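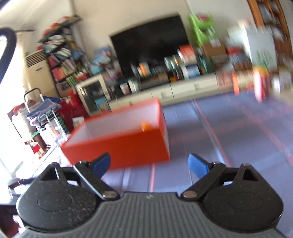 Dolan Veterinary Center, Feline Health Team

Cat Owners Wanted for a Feeding Study

We are looking for 52 adult cats and their owners to take part in a home feeding study on weight and diet. The study compares two ways of feeding an overweight indoor cat: two larger meals a day, or the same amount of food split into smaller meals.

Your cat stays at home the whole time. We provide the dry food and a kitchen scale. You weigh out each meal, write down what is left in the bowl, and bring your cat in for a weigh-in at the start, in the middle and at the end.

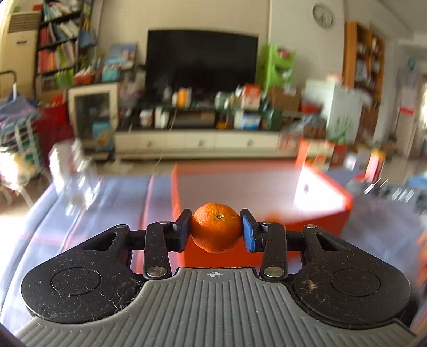 Alport, 12 October 2018

Enrollment is now open, and 40 places are still free. The first group started in July and is not taking new cats.

Who can join

Your cat should be at least four years old, live indoors and be above a healthy weight. Cats with diabetes, kidney disease or a thyroid condition cannot take part, and neither can cats on a prescription diet. If you have more than one cat, you must be able to feed them in separate rooms. 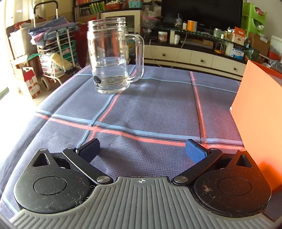 Treats are allowed as long as they are written in the food diary. Please do not start a diet before the first visit, as we need a starting weight on your cat's normal food.

What you get

All study visits are free, including a basic blood test at the first one. Owners who finish the study keep the scale and any unopened food. You can leave at any time without giving a reason.

How to apply

Call the front desk and ask for Sinéad Fahy, or pick up a form at the clinic. Questions about your cat's health should go to Brendan Carroll. Have your cat's age, last known weight and current food ready.
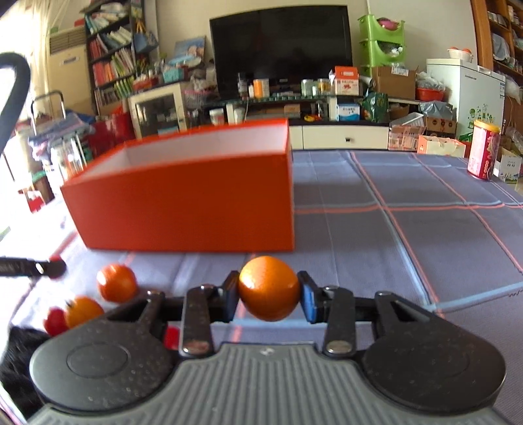 A tangerine held above the tablecloth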